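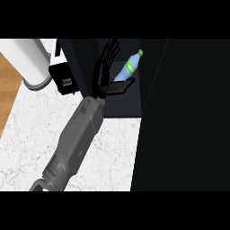 4.2 Ink pads: storage and re-inking habits

Second part of the diary study. Same participants as 4.1, all home card makers, all with at least one drawer or shelf given over to stamping. 72 diaries came back usable. The rest were blank past the first page or covered only die cutting, so they were left out.

We asked three things. How are the pads stored, when are they re-inked, and what makes a pad get thrown away. The last question got the longest answers by far — people have feelings about a dead ink pad.

Storage first. Upside down was the most common answer, and most who did it had picked it up from a class or a friend. Flat and right way up came next. On edge, like books, was rare and mostly found where shelf space was tight. Several diarists kept dye inks one way and pigment inks another but then forgot which was which, and wrote that down too. Color order was popular at the start of the study and had mostly fallen apart by the end of August. One diary has a full rainbow on page one and then, 9 pages later, "all in the tub again."

Re-inking was harder to code. People do it when a print looks pale. Few had a schedule. Of those who bought refill bottles, many could not find the matching one when they needed it, and used the closest shade, or gave up and bought a new pad. Labels on the lid did not help much when the lids had been swapped. Labels on the base did. Ghaffari's coding notes make the same point, and he suggests scoring base labels seperately in any repeat of the study. We agree. Not done here.

Throwing away. Usual reasons: dried out, stained by another color, fabric lifting at the corner. Stained pads were kept longer than dried ones, often for backgrounds or for kids to use. Lutum felt pads and Sostholm foam pads were both named often enough to compare, but the diaries don't always say how old a pad was when it went, so no ranking is given. Same problem with the Nirnasero refills.

A small test was run alongside. 12 pads, one dye ink, one black stamp block, 1000 impressions per pad on plain white cardstock. Half stored upside down between sessions, half flat. Last session finished 9/15/23. Differences in print darkness between the two groups were smaller than differences between pads inside each group. So no case for upside down, at least with this ink. Pigment inks are thicker and may well behave differently — see limitations.

Figure 3. Simulated robot arm with a black multi-fingered hand next to a light blue plastic bottle, open cabinet compartment.

One more thing on the diaries. Entries get shorter toward the end, and the weeks with the most stamping have the least writting. Re-inking is probably undercounted for that reason. Subramaniam used photo prompts in place of written pages and that seems the better way to go for anything longer than a month.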